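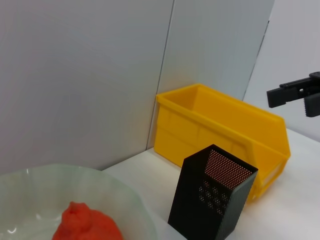
Pondham Manipulation Lab
Handout 4: Working rules for tabletop pick and place
S. Ásgeirsdóttir, revised December 30, 2022

Read this before your first session at the bench.

Speed. Stay at or below 100 mm/s when the gripper is near a container. Up to 200 mm/s is allowed in open space. The yellow bin has a tall back wall and a low front lip, so plan your approach over the lip.

Clearance. Leave a gap between the fingers and the wall panels at all times. Tall items such as the black perforated holder count as obstacles even when they are not part of the task.

Soft objects. Close slowly and stop at first contact. The red-orange one in the green bowl has a small knob on top. Do not grip by the knob.

People. Hands stay off the table while the arm is enabled. One person holds the stop button and does nothing else.

Logs. Write down every stop, including the ones you caused yourself. Sheets go in the Sirow folder.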